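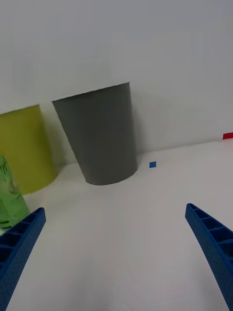
蓝色手指与灰色杯子，摄于格罗斯特港的共用工坊。

森川春奈（Haruna Morikawa）第一次把夹爪装上机械臂的那个晚上，工坊里只剩她和福田彩音（Ayane Fukuda）两个人。楼下的面包店早就关了，窗户开着，七月的热气和港口那边的汽笛声一起进来。她们谁也没提回家的事。彩音烧了水，春奈跪在椅子上拧最后几颗螺丝，拧到一半又全部松开，说角度还是不对。

我认识她们的时候，这件事已经做了很久。格罗斯特港（Grostport）的这间共用工坊在一栋老仓库的二层，楼梯很陡，搬东西上去要歇两次。会员里有修自行车的，有做吉他的，还有一位退休的中学老师，一心要把自己外婆的座钟修到能走。春奈和彩音占着最里面的一角，桌子是白的，墙也是白的，远远望过去有点像牙科诊所，跟隔壁那张堆满刨花的木工台很不搭调。

她们给这台机器起的名字叫“缇莎”（Tisa）。名字是彩音起的，来历她讲过两遍，两遍不太一样，我就不写了。缇莎目前要学会的事情说出来很朴素：把桌上的杯子拿起来，再好好放下。春奈说，她最初的愿望要大得多，想做一台能在晚饭后收拾桌子的机器，碗、筷子、剩了半碟的酱油，全都包括在内。写愿望清单花了一个晚上，把清单划到只剩杯子，花了一个冬天。

夹爪是整台机器里改得最勤的部分。如今用的是第9版，两根蓝色的手指，内侧一格一格地凹进去，中间隔着横筋，样子像一架小梯子。春奈画图的时候反复调的就是这些横筋：筋太厚，手指硬邦邦的，碰到杯壁就把杯子推走；筋太薄，手指倒是肯弯了，弯过去却使不上力气，杯子提到半空慢慢往下溜。她有一个饼干盒，里面装着前面几版的手指，有的断在根部，有的歪得像晒过头的蜡烛。我问她为什么不扔，她想了想，说开会的时候可以拿出来给人看。后来我在那里待了几个下午，没见她们开过什么会，饼干盒倒是打开了好几回，每次都是因为彩音想证明某个主意她们早就试过。

“蓝色是因为当时线材就剩蓝色了。”春奈说。她本来打算等定型以后换成黑的，现在看惯了，又舍不得。

杯子也有讲究。灰色的那只上宽下窄，杯口大，杯底小，夹在高处和夹在低处完全是两回事。手指一合拢，斜着的杯壁会把力往下带，或者往上带，要看你碰到的是哪里。旁边那只黄绿色的形状差不多，彩音买的时候图的是颜色容易分辨，结果傍晚的光线一照，程序时不时把它跟绿色塑料瓶弄混。她为这件事懊恼了一阵，后来干脆让瓶子也留在桌上，说真正的饭桌从来不会替你把颜色分好，早晚要碰到的难处，不如早点碰。

桌面上的小标记也是她贴的。一块蓝色的小方片，靠墙根还有一条红色的胶带，她凭着这些东西核对摄像头有没有被谁碰歪。做吉他的那位会员有一回好心替她们擦桌子，把原先的一块揭掉了，接下来整整一个晚上，缇莎每次都在离杯子一指宽的地方认认真真地合拢手指，夹起一团空气，再认认真真地放下。彩音说到这里笑得停不下来，春奈在旁边补充说，那天晚上她们可一点都没笑。

摄像头装在手腕的位置，这是她们吵得最久的一个决定。春奈原来主张装在架子上，从高处往下看，视野大，接线也省事。彩音觉得手要伸到哪里，眼睛就该跟到哪里，哪怕画面里老是有两根蓝手指挡着。她们各按各的想法做了一套，轮流试，试到后来谁也没有宣布谁赢，只是架子上那一套有一天被拆下来借给了修座钟的老师，用来看齿轮，从此再没有装回去。

练习的方式听起来有点枯燥，待久了却让人安心。一个人把杯子摆好，另一个人握着操纵手柄，带着缇莎走一遍：张开，靠近，合拢，提起，挪开，放下。走完一遍，杯子换个地方，再来。她们约定每晚做40遍，做完才准吃东西。这样攒下来的记录已经有3000遍，存在一块硬盘里，硬盘用毛巾裹着，放在彩音的抽屉最深处。

彩音白天在一家叫岛田（Shimada）的小印刷行做排版，她说排版跟这件事很像，都是把东西挪来挪去，挪到某一刻觉得对了，又说不清对在哪里。春奈不同意，她认为对在哪里必须说得清，说不清就要量。她的笔记本上全是数字，字很小，页边偶尔有一句跟数字无关的话，比如“今天杯子听话”，或者“彩音的咖啡太浓”。

控制板换过3回。前两块都是春奈自己焊的，第一块烧掉的时候，整个二层都闻到了味道，木工台那边的人还以为是自己的锯片出了问题。现在用的这块是在提拉奇（Tirach）的旧货市集上淘来的，卖家坐在一把折叠椅上打瞌睡，她们站着等了好一会儿，等他醒了才付钱。春奈坚持要等，她说叫醒人家去买一块旧电路板，怎么都说不过去。

我最后一次去的时候快到晚上八点，天还没有全暗。春奈坐在电脑前面，彩音把杯子往墙边推了推，退后一步，看看影子落在哪里，又往回挪了一点点。机械臂慢慢转过来，两根手指张得很开，电机的声音细细的，像远处有人在踩缝纫机。修自行车的会员端着面条从后面走过，停下来看了一会儿，问今天是不是还是杯子。

“还是杯子。”彩音说。

他点点头，站在那里把面吃完了。春奈头也没抬，伸手把窗户关小了一些，她总疑心风会吹动那只灰杯子。接着她在笔记本上另起一行，写下时间，告诉彩音可以开始了。

关于下一步，两个人的说法照例不同。彩音想给杯子里装水，先装一点点。春奈想先把手指改到下一版，横筋的间距她已经有了新的想法，图纸画好了，蓝色的线材也又买了一卷。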